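House sparrows have stopped using the nest box. Move it or wait?
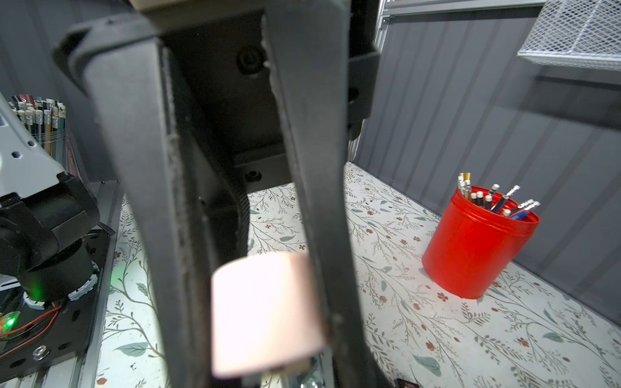
Posted by wendlow_hedge

We put up a three-hole sparrow terrace under the eaves in February, a Plasero one, which cost more than my shoes. A pair moved into the left-hand hole, argued with everybody for a fortnight, and left. The box faces east, above the kitchen door. Food is a seed tube on the far side of the yard, mostly ignored in favor of whatever falls under it. There's a thick privet along the fence where I can hear plenty of sparrows being rude to one another.

My husband wants to move the box to the garage wall. I want to leave it alone, partly on principle. Does anybody have experience with this?

3 replies

Agnes Moen

Leave it. House sparrows will look over a site, carry in some grass, and then go off and nest in a dryer vent. Mine took two springs to settle, and they were in the cheap box I'd knocked together from fence boards, while the good one got wasps.

I'd look at the door, though. If it's the one everybody uses, and it bangs, the birds may have had enough. East is a fine direction. The garage wall is only an improvement if it's quieter and out of the afternoon sun. If you do move it, wait until fall, and check that no one is living in the other two holes first. Clean out the old grass while you've got the ladder up, and wear a mask, as it's dusty and full of mites.

Don't trim the privet before then either. They care more about that hedge than about anything you can buy.

gus2272

move it. garage is better. had one on my garage and it was full every year

Onditix

Are you sure they were house sparrows? Gray cap on the male, brown cap and a dark cheek spot if it's a tree sparrow. Matters because tree sparrows like a smaller hole and get pushed out by the bigger ones. In the US you only get them around St. Louis and a bit north of there, so it's a long shot unless that's you. Otherwise I agree with Agnes, and your husband can paint the garage if he needs something to do.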